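Search this site Go
Print | E-mail

Monday, April 9, 2018
by Sun-ja Yeom

Day three of the cold. Hamidreza swears by onion syrup, so I drank some, and now I have a cold and smell like a sandwich. The crossword was no help. I had 14 across as "ravine" until lunch and built a whole wrong corner on it. 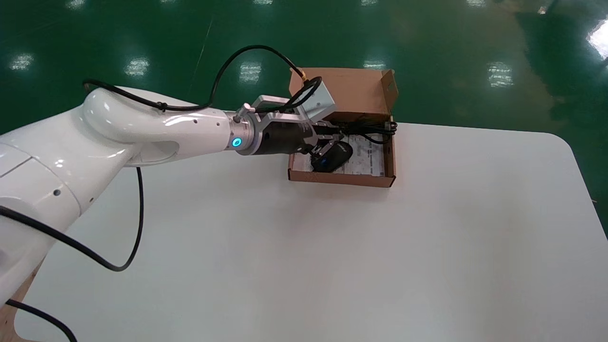

Went out at four for cough drops. The drugstore wanted $3 for the bag with the good lemon ones, and I paid it like a duchess. Read 71 pages of the sea novel in the tub. Everyone on board has scurvy, so I felt fairly well by comparison. Soup again tonight.

Print this entry
E-mail to a friend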